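Working with Grendard - your questions

Quick answers below, full rates on request. 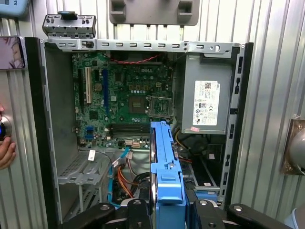
What do you do exactly?
Brand strategy, naming, packaging, launch campaigns. No media buying - we pass that to Esico.

Who will I deal with?
Tomos Parri, start to finish. No account handlers.

How long does a rebrand take?
25 working days for a name and logo. Packaging is longer, depends on your printer. Kokkinos had 84 labels to redo so that one ran into February.

Do you pitch for free?
No. Happy to talk on the phone tho.

Can we see past work?
Yes, the Tanton relaunch is the one most people ask for. Email and we'll send teh PDF.

Do you do consumer research?
Yes - online surveys and store visits. Last survey had 644 replies.

Who owns the artwork?
You do, once the final invoice is paid. Fonts are licensed seperately.

Small budgets?
Ask. Worst we can say is no.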